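Project report, 01/11/2025
Nizar Azar

# Why people in Camargo buy bottled water

## Background

My project looks at why households in Camargo buy bottled water when the tap water is safe to drink. I picked it after the water company dug up Lillo Street in September. While the work was going on, the shop at the bottom of the hill kept running out of the big packs, and it carried on selling a lot of them after the road was closed up again. I wanted to know if people were worried about the tap water or if there was some other reason.

The town has 1,221 homes according to the parish newsletter. I could only reach a small part of them, so the results say something about the people I spoke to and should not be read as true for the whole town.

## What I did

I used a paper form with short questions on it. I left copies at the library and at the Jistex shop, and I also went door to door on Lillo Street and the streets behind it. The form asked what people drink at home, where they get it, what they think of the taste of the tap water and whether they own a filter jug. There was a space at the bottom for comments. Most of the useful material came from that space.

I also ran a taste test in the school dining hall over 2 lunch breaks. There were 3 kinds of water: cold tap water, tap water passed through a Zurker jug, and the cheapest still water from Jistex. They were poured in the kitchen into the same plain cups and brought out on trays. Each person was asked which they liked best and which one they thought came from the tap.

On the first day I made a mistake with the temperature. The bottled water had been in the fridge overnight and the tap water had not, so people picked the bottled one because it was colder. I left those results out and did it again with everything kept in the same fridge.

## What I found

The forms gave a fairly clear picture. Taste was the reason given most often. Several people wrote "chlorine" or "swimming pool", and those who lived nearest the pumping station were more likely to say so. Worry about safety came up much less than I had expected, and mainly on forms from Lillo Street, where the water had run brown for an afternoon during the digging.

The second big reason was habit. People who grew up in a house with bottled water tended to go on buying it. One man wrote that he had never thought about it and that the pack simply went into the trolley with the bread. Families with children in sports clubs bought small bottles for bags and cars even when they drank from the tap at home. Guests were another reason. A few people said it looks more polite to put out bottled water for visitors, next to the wine or the juice, than to fill a jug.

Cost hardly came up at all. I had a question about it, but I think it was badly worded. It asked "Do you think bottled water is good value?" and many people left it blank or wrote "depends".

In the repeated taste test, the filtered water was liked best, with the bottled water close behind. Almost everyone who took part guessed wrong at least once when asked to pick out the tap water on either of their two tries. The groups were small and made up of people my own age, so I would not build much on it.

## Problems with the method

The library and the shop are both places where certain people go more than others. Older people filled in a lot of the forms. People who work shifts are probably missing, as I mostly knocked on doors in the late afternoon.

The form did not say what counts as bottled water. Some people included fizzy water and others did not. I only noticed this when I was typing up the answers, and by then it was too late to ask again. It would also have been better to ask people to keep a note of what they bought over a month, as what they remember may be different from what they buy.

## What could be done next

The water company could put a notice through doors after any digging, saying what was done and when the water was tested. People on Lillo Street told me they had been warned before the work but heard nothing afterwards.

The school could put a chilled tap in the dining hall. The one by the changing rooms is warm and hardly used, and pupils buy bottles from the machine instead.

If I did the project again I would keep the comment space, make it bigger, and cut half of the other questions. I would also visit a few homes, with permission, to see what is kept in the kitchen, as people often forgot the bottles they already had open.
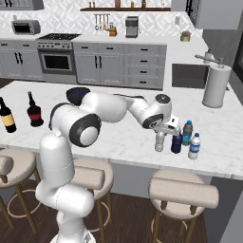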